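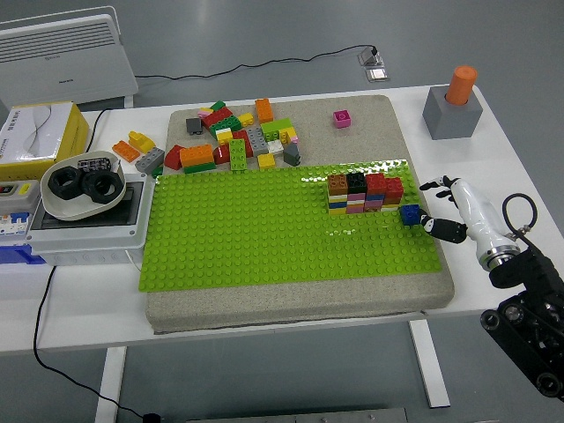
Duplo on the green baseplate, white table

gotness_mom
Posted 24 October 2026
We're down to one play table and I need to decide what stays out. My son is 4 and his cousin is 2. Do you rotate toys or leave everything available? I've read both and my sister swears by rotation.

Tekden30
We rotate. Two bins out, the rest in the hall closet, swap when they get bored. Cleanup is faster and they play longer with what's there.

Ea Laxdal
I'd skip it for building bricks. Mine would start a house, I'd put the bin away, and by the next swap they had lost interest in it. Puzzles and cars, sure, rotate those. Bricks stay out all year here.

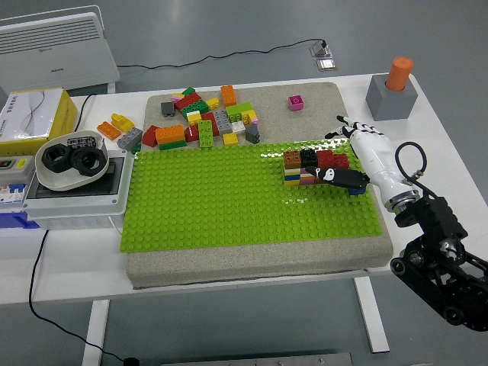

The other thing is sorting. I used to sort by color every night and quit in April. They dump the bin anyway, and they like digging through the pile.

Tekden30
Disagree on the sorting. My daughter can't find anything in a mixed bin and gives up. We keep roof pieces and odd shapes in their own tray.

cheema_dad
Depends on the kid. One of mine sorts for fun, the other one throws.

gotness_mom
The cousin is a thrower too. So bricks out, everything else in the closet?

Ea Laxdal
That's what I'd do. Keep the books out too.

Tekden30
I'd still put half the bricks away. A 2 year old doesn't need the whole bin.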